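FOR IMMEDIATE RELEASE

Cadetari and Elteck Invite Households to Bring In the Cord Drawer

Free sorting evenings, a new printed guide and a drop-off for worn-out cables open at Blomqvist Hall on Fri 9 June

Cadetari, the home storage shop that has spent the better part of its life selling shelf dividers, drawer liners and very sturdy boxes, is pleased to announce the Damudari Project, a summer-long effort to help families get to the bottom of the drawer where all the cords end up. It is a joint undertaking with Elteck, the neighborhood electronics repair counter two doors down from our shop, and it begins with an open house at Blomqvist Hall, to which absolutely everyone is welcome, whether they bring a single phone charger in a coat pocket or a moving box that has been taped shut through two changes of address.

Most of our customers know the drawer we mean. It is usually in the kitchen or the hallway, it usually sticks a little, and it holds the leads and plugs and adapters that belonged to things we used to own, mixed in with the ones we will be hunting for on Sunday night. Over the years people have come into the shop asking for a bigger box to put it all in, and we have happily sold them one, and then many of those same people have come back for another. We started to feel that a bigger box was perhaps only part of the answer, and that what folks wanted was an hour at a good table, with decent light and some company, to work out what they had. 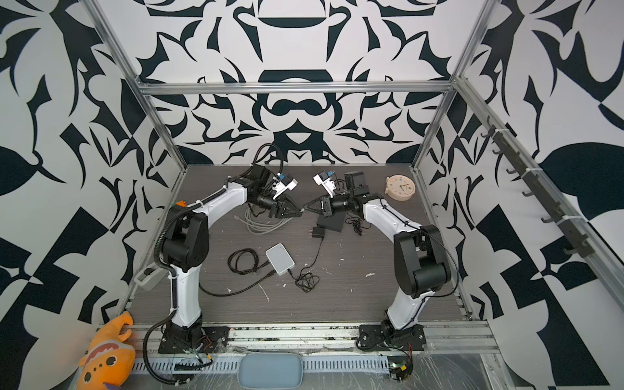

The idea grew from there. We talked it over with the team at Elteck, who see the other side of the problem every day at their counter, where customers will buy a replacement cord for something and then find the original a week later under the tape measure. Between the two of us we had the storage know-how and the electrical know-how, and Blomqvist Hall kindly offered us its long side room on weekday evenings through the summer. The room has a kitchenette, a ramp at the side entrance and plenty of chairs, and we will have coffee and lemonade going from the moment the doors open.

Each sorting evening follows the same easy pattern. Guests find a spot, empty out whatever they have brought, and take their time. Helpers from both shops will be on hand to say what a connector is and what it is likely to fit, and there are label sheets, soft ties, paper sleeves and small boxes at every place. You are welcome to take home what you use. Children are welcome too, and in our trial evenings this spring they proved to be far quicker than the grownups at matching one end of a cable to the other!

The heart of the project is a printed guide, The Damudari Drawer Book, which runs to 14 pages and was written, argued over and rewritten by the staff of the two shops. We have printed 2000 copies for the summer and they are free for the asking, one to a household, at Blomqvist Hall and at both of our counters. The book leads readers through seven small piles, and we would like to share a little of it, for the sake of anyone who can't join us in person.

The first pile is for the things in daily use, which go straight back to where you use them. The second is for the things used now and then, such as travel chargers and the long lead for the holiday lights. The third is for network cords. The fourth is for power adapters, which deserve a pile to themselves for reasons we will come to in a moment. The fifth is for items that need testing, the sixth is for anything that is plainly damaged, and the seventh, our favorite, is for everything that was never a cord in the first place and simply wandered in. 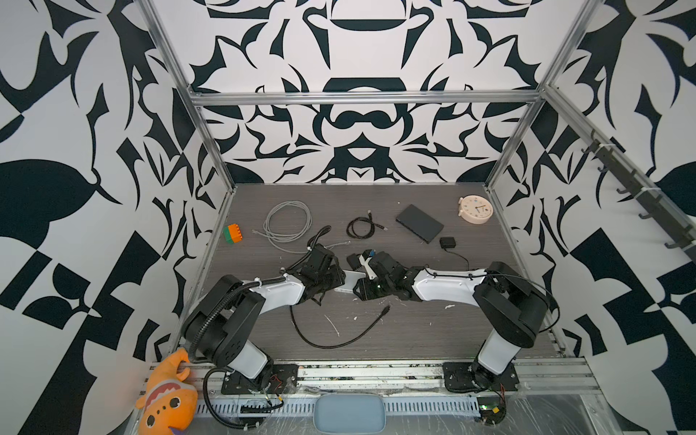 Our staff have a standing argument over where a first sort should begin, and the Drawer Book comes down on the side of spreading it all out before deciding on anything. A dark, plain tabletop is a great help with pale items, though you will want to watch for the black leads, which have a way of disappearing into it. Once things are laid out, the easy choices tend to make themselves. A gray Ethernet cable with a clear plug, already coiled, goes directly to the third pile and only needs a tie around it to keep its loose end from trailing. A black power bank belongs with the travel things, if it still holds a charge, and a small square power adapter goes to pile four, thin black cord and all. Then there is the cream-colored alarm clock in the back corner, round, with black numerals on its white face, and that is as good a member of the seventh pile as we could wish for. It should go back on a nightstand where it can do some good, and the drawer will be roomier for it.

Now, about those power adapters. If there is one page of the book we would ask every household to read, it is this one. Adapters look very much alike, and a plug that slides nicely into a socket may still be the wrong match for the device. Elteck asks that people read the small print on the adapter and compare it with the label on the device before plugging anything in, and that they write the name of the device on a piece of tape and stick it to the adapter that same day, while they still remember. A little flag of tape near the plug end works well. So does a paint marker on a black case, if you have a light color and a steady hand. When the print has worn away altogether, bring the adapter to the hall and let one of the Elteck bench staff have a look at it.

Coiling gets a page of its own too. We teach a loose, round coil about as wide as your palm, tied once, with both connectors left poking out where they can be read without undoing anything. Please don't wrap a cord tightly around its own adapter. We know it looks tidy, and several of us did it for years, but it is hard on the place where the cord meets the case, and that is where Elteck sees the most wear. Braided cables are a bit springy and may want a second tie. Very long cables are happier in a shallow tray than stuffed into a sleeve, and if you have a lot of them, a hook inside a closet door is better still.

We are often asked what kind of container is best, and as a shop that sells containers we hope you will trust us when we say that you may not need a new one. A shoebox lid with a few envelopes standing in it will do a fine job. Egg cartons are good for very small connectors and adapters for memory cards. Guests who would like something longer-lasting can see the Damudari tray, a shallow drawer insert that Cadetari has made for the project, with movable dividers and a wide front lip for labels. It will be on display each evening and it is for sale in our shop, and there is no sales table at the hall. We felt strongly about that. People should be able to come, sort, have a cookie and go home without getting their wallets out.

Damaged items can be left with us at the end of each evening. Cords with cracked jackets, bent pins or bare wire go into a lidded bin by the side door, and Elteck takes them along for proper recycling. We do ask that power banks and loose batteries be handed to a helper directly and not dropped into the bin, and that anything swollen, leaking or warm stay out of your bag entirely - please telephone the Elteck counter first, and they will tell you what to do. Working cords that are no longer wanted may be placed on the swap shelf, sorted by connector, and anyone who needs one is free to take it. During the trial evenings the shelf was emptied and filled again more than once, and a good many printers in this town are running again on account of it.

There are 40 places at each sorting evening, mainly so that everyone has enough table to spread out on. Places may be reserved in person or by telephone at either shop, and whatever has not been spoken for is given out at the door. The opening on Friday is a come-and-go affair and needs no reservation. Doors open at seven in the evening, and a short coiling demonstration will be repeated whenever there are enough people standing around to make it worthwhile. Guests should bring their cords in something that can be emptied easily, and if there is a particular device they have been hoping to find the charger for, it would be a fine idea to bring that as well.

If the summer goes as we hope, the project will return in November, in good time for the season of string lights and extension cords, with an added chapter on outdoor leads and how to put them away so that they come out next year in one piece. Neighbors who have tips of their own are warmly encouraged to write them on the cards by the coffee urn. Several of the best suggestions in the Drawer Book came to us across the shop counter, including the one about the egg cartons.

About Cadetari

Cadetari is an independent shop for home storage and organizing supplies, with a showroom for drawers, shelving and closet fittings and a small workshop in back where trays and dividers are cut to size.

About Elteck

Elteck is a repair counter for small household electronics. It mends lamps, radios, chargers and kitchen appliances, and accepts worn-out cables for recycling during all opening hours.

Contact

Questions about the Damudari Project, requests for the Drawer Book and reservations for the sorting evenings may be directed to the front desk at Cadetari or to the Elteck counter during regular shop hours. Groups wishing to hold a sorting evening of their own may ask at either shop for a set of label sheets and a copy of the book to keep.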